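Banora Folding Project

The Banora Folding Project is a student robotics project in which teams teach a two-armed robot to fold everyday clothing. It is run as a one-semester course at the Stustum technical college and is open to second-year and third-year students. The project takes its name from the software the first class wrote to record and replay arm movements.

Course work

Students begin with single garments laid flat and move on to piles in the fourth week. Each team guides the arms by hand control and records its attempts, which are then used to train a folding program. A team must hand in 200 usable recordings before it may start training. Wrist views are kept along with the wider view, even when they are blurred.
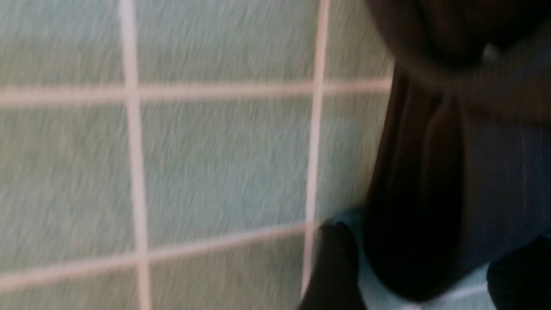 Recordings are sorted by garment type and by the number of folds. An attempt is dropped if the garment leaves the work surface or if the student restarts partway through. In the most recent class, 972 attempts were recorded and 524 were kept. Dark clothing had the highest rejection rate, mainly for missed edges on the second fold.

Scoring

The final test is held in May. Each team's program is given a mixed pile and has 300 seconds to fold as many items as it can. Judges give points for straight edges, for the shape of the finished stack and for leaving the rest of the pile in place.
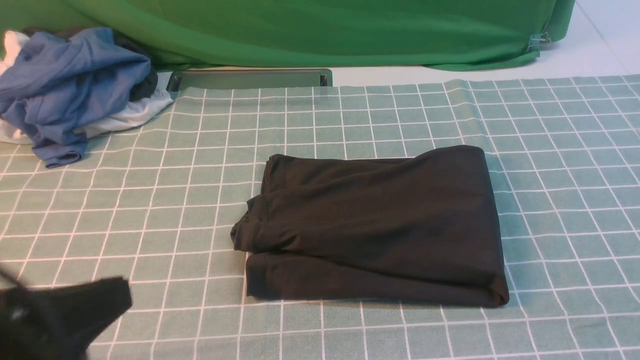 Pants are worth more than towels, and long-sleeved shirts are worth the most. A garment that opens again when the arm lets go receives half points. Teams may adjust their programs once between the two rounds.

Equipment

The arms are lent by Duvico, a maker of small lifting equipment. Grippers are built in the college workshop from a design by the Urbańczyk laboratory, and students replace the fingertips themselves when they wear down. The clothing is bought secondhand and washed at the end of each semester.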